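Keeping Black Clothes Black
Laundry tips from a household that wears far too much of it

I own more black clothes than any sensible person should, and so does everyone else under this roof. Work trousers, school jumpers, the good coat, the bad coat, leggings by the armful! For years I thought they were bound to turn that sad greenish grey after one summer, and then my neighbour Daiane Godoy, who used to run the wardrobe for an amateur theatre in Nevport, took me in hand. Most of what follows came from her, and the rest I learned by ruining things.

Sort on the bed first

Forget sorting on the laundry floor. Tip everything dark on to the bed, where you can see it in daylight and your back doesn't have to bend. You'll find the stray white sock (there is always one), the tissue in the pocket and the jumper that should never go near the machine. Once it's all in a heap, split it by weight and not by who wears it. Heavy cotton and denim rub the colour off thin jersey like sandpaper, so they want separate loads even when the shades match perfectly.

I use a smooth old blanket or a bedspread underneath. Fleecy throws shed, and every bit of fluff they let go of will end up on your black trousers.

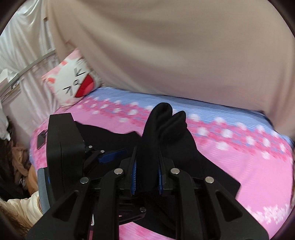 The black pile on the bed, ready to sort.

Empty, fasten, turn

Pockets out, zips up, buttons undone. Yes, undone! I did them up for years and wondered why the buttonholes went slack. Zips are the other way about, because an open one chews at whatever is next to it.

Then turn everything inside out. If you only take one tip away from this page, please let it be this one. The fading you notice on black clothes is mostly tiny broken fibres on the surface catching the light, and if the inside is doing the rubbing then the outside stays smooth and dark. I had two pairs of the same leggings and turned one and left the other, and by September you'd have sworn they came from different shops.

Cool, short and not too full

Thirty degrees or colder for everyday things. I keep 40 for gym kit and for anything that has been worn on a hot train, and 60 never, unless somebody has been ill and it's a plain cotton item I don't mind losing. Pick the shortest cycle that will do the job and drop the spin speed if your machine lets you.

You should be able to get your hand in flat on top of the clothes. If you can't, take something out. A crammed drum means powder stuck in the folds, and on black you will see every speck of it.

Which brings me to powder. Use liquid! Most powders, and certainly the ones sold for whites, have brighteners or bleach in them, and a few have both. A liquid meant for darks or colours is lovely, but a cheap plain one without bleach works well too. Measure it. I used to pour until it felt generous, and what I took for fading on my work trousers was a film of old detergent. Two washes with nothing but water and they came up like new, and I was so pleased I rang my sister.

White streaks already there?

Don't panic and don't rewash with more liquid. Try these in order:
Rub the mark with a bit of the same garment, fabric on fabric. Deodorant marks often lift straight off.
A clean, dry pair of tights rolled into a ball. Brilliant on jersey.
A barely damp cloth, stroked one way only.
A rinse cycle on its own, no detergent, no softener.

Salt and vinegar

People always ask. A splash of white vinegar in a rinse does help clear soap film, and the smell goes as the clothes dry. Don't ever mix it with bleach, don't use it on anything with a lot of elastic, and don't make it a weekly habit, as it isn't kind to rubber seals either. As for salt, I've tried the handful of salt in the drum and I've tried the overnight salt bath and I couldn't see a scrap of difference. Modern dyes are fixed before you ever buy the thing. If yours makes you feel better, carry on!

Brand new black items are another matter. Wash them alone, or with other blacks, for the first few goes. I rub the inside seam with a damp white hanky, and if the hanky comes away grey, it goes in the suspicious pile.

Fluff, hair and bobbles

My friend Jairo Chávez keeps two white cats and wears a black suit to work, so I consider him the authority. He does his lint removing before the wash, and he's quite right. Wet hair mats into the weave and clings on through the whole cycle, whereas dry hair comes off in a couple of minutes with a rubber glove. Put the glove on, dampen it slightly and stroke downwards. The hair rolls up into little sausages, which is horrible and deeply satisfying.

Sticky rollers are fine for a last look in the hall mirror. For bobbles, a battery shaver is worth having, but lay the cloth flat on something firm and go gently, with no pressing. On knitwear I'd sooner use a fine comb. Keep both well away from seams and loose threads. I put a hole in the elbow of a very nice Lerkero cardigan by being in a hurry, and I still think about it.

Linings need their own look

Jackets, lined skirts and padded things with a pale inside are where people come unstuck. The dark outer can bleed on to the lining if it sits about wet, so take it out as soon as the machine stops. Set a timer if you're the sort who wanders off (I am exactly that sort). Read the label twice, and if the lining says dry clean while the outer says 40, believe the lining.

Collars and cuffs are the parts that get grubby. Open the garment right out and dab the inside of the neck with a soft toothbrush and a drop of washing-up liquid in cool water, then wipe it off with a clean wet cloth. Often that's all it needs, and you've saved it a full wash. For pale linings with a tide mark under the arms, a paste of bicarbonate of soda and water, left for 25 minutes and brushed out, has rescued several of mine. Test it somewhere hidden first.

When you pull a lined thing the right way out again, do it from the sleeves. Reach down each one, take hold of the cuff and draw it back through. Tugging at the hem twists the lining and you'll be fighting it for the rest of its life.

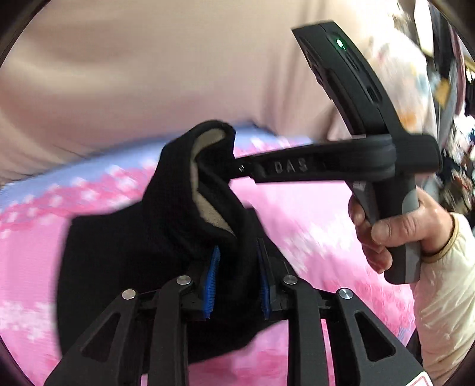 Drying without the fade

Sunshine is wonderful for sheets and dreadful for blacks. Dry them indoors or in the shade, still inside out, and hang trousers from the waistband and tops from the hem so the peg marks land where no one looks. Thick jumpers go flat on a towel. If you must use a tumble dryer, go low and take things out while they're a touch damp. Bone dry cotton gets that dusty look, and once the shine has gone from the fibres you can't put it back.

Give everything one good sharp shake before hanging. It loosens the last of the fluff and takes out so many creases that I hardly iron at all now!

If you do have to iron

Always from the inside, or through a thin cotton cloth. A hot iron straight on black leaves shiny patches, especially over seams and pocket edges. If you've already got a shine, hold a steaming iron just above the patch without touching it, then brush the cloth up with a soft clothes brush. It won't work every time, but it's worked on school trousers often enough that I always have a go before giving up on them.

Wash less

Air things! A jumper worn for one afternoon over a shirt doesn't need washing, it needs a night on a hanger by an open window. I brush mine down, leave them out until morning and put them back. Jeans get a wash when they look dirty and not before. Daiane's theatre in Nevport kept the same black stage clothes going for over 6 years like that, with a clothes brush and a rail in the corridor, and those poor things were crawled about in every winter.

Putting the colour back

When a favourite really has gone grey, dye it. I know it sounds like a performance, but the machine dyes are very easy now. Weigh the item dry, check what it's made of (cotton, linen and viscose take dye beautifully, polyester barely at all with the ordinary kind) and follow the packet to the letter. The stitching is usually polyester, so it may stay the old shade. On black no one will ever notice. Run an empty hot wash afterwards, then a load of old towels, before anything pale goes near that drum.

I did four things in one go last time, including the leggings I didn't turn inside out, and they've come up a proper inky black.

A few odds and ends

Store black woollens with cedar blocks, in a cotton bag if you can. Moth holes show dreadfully on a dark knit over a light shirt.
Keep a reel of good black thread and a black felt pen together in the same drawer. The pen is for bleach spots the size of a pinhead.
Take cardboard-stiff dry cleaning covers and plastic bags off straight away and let the clothes breathe.
Clean the filter! Mine had a hairgrip, a coat button and a quite astonishing wad of grey felt in it.
Wipe the door seal before a dark load if the last one was towels.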